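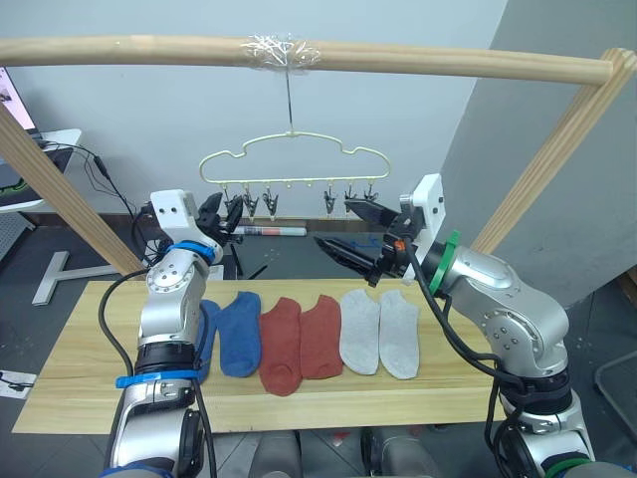 Wokano Football Club, minutes of the general meeting, 7 April 2025. The meeting opened late, quorum having gone to move its car. Minutes for March were accepted with one correction: the loss to Drarora was 3–0 and not, as recorded, "narrow". On goalscoring, it was observed that our forward line resembles the clip hanger on the wooden bar, six clips and nothing on any of them. The remark was ruled out of order and then, on a show of hands, minuted.

Home | Fixtures | Ladder | Minutes | Canteen

1. Gate. The home game against Galli drew 1,051, a club record. It was noted that Galli brought most of them.
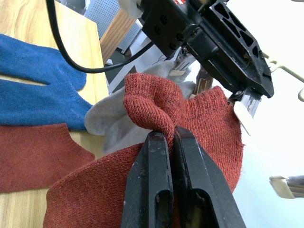

Rust-red sock, fine knit.

2. Defending at corners. Discussed at length. The coach favours zonal marking. The goalkeeper favours any marking. Deferred.

3. Floodlights. The quote is $2,326 for the north tower only. Moved that evening training finish by eight. Carried, with the north end abstaining in the dark.

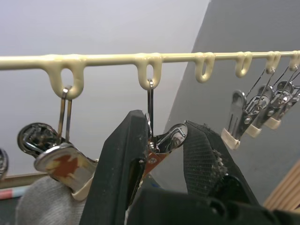

Metal clip, rust on the front.

4. Nallo Cup. We have an away draw. The bus will leave on time, a phrase the secretary was asked to underline.

5. Other business. The offside rule was raised again by the same member. Ten minutes allowed, thirty taken.
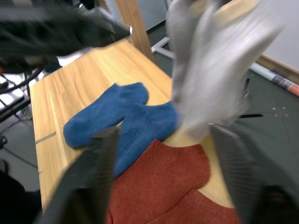
Blue ankle socks on the table.

Closed at 9.40 pm. Next meeting to be advised.

We use cookies to remember your preferences. Accept | Manage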